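Search this site
Search: type and hit enter

Runwood Robotics Club, thread

1/ Right, sim week. Club's all online till term starts so everyone's driving the arm from their bedrooms. Posting as we go, sorry for spelling

2/ Job is pick and place. Yellow crate, black crate, plates, a bowl, mugs, fruit. Sounds easy. Isnt

3/ Two views from tonight, same room, arm over the table both times

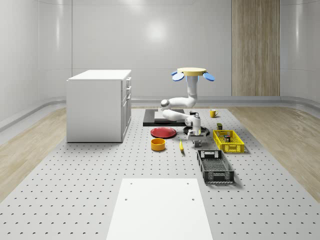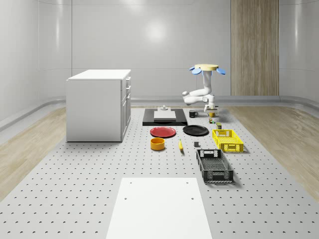

4/ Team names. Conirari are the year 10s, Ermont are the year 9s. Ermont picked theirs out of a hat and now wont change it

5/ Scoring: 20 points if it ends up in the right crate, minus 2 every time you knock something else. Conirari currently losing points to a mug

6/ Biggest problem so far is the wrist. Everybody comes in too low then swings sideways. Go UP first. Then across. Then down. Written on the shared doc in capitals

7/ Banana is a pain. Grip it across the middle, not the ends. Usman's script (the one in the shared folder, v2 not v1) turns the gripper for you, please use it

8/ Mr Haworth's target was 3,000 practice runs between both teams before the holidays were out. Checked the log just now and its 3,398!! well done all

9/ Still to do: save your runs with your initals in the name, half of them are called test. Also the crate order for the final, Ermont want yellow first

10/ Final is Monday, 6pm, same link. Bring a drink and a charger

Contact: Dennis Haworth, Runwood Robotics Club | © Runwood Robotics Club | Back to top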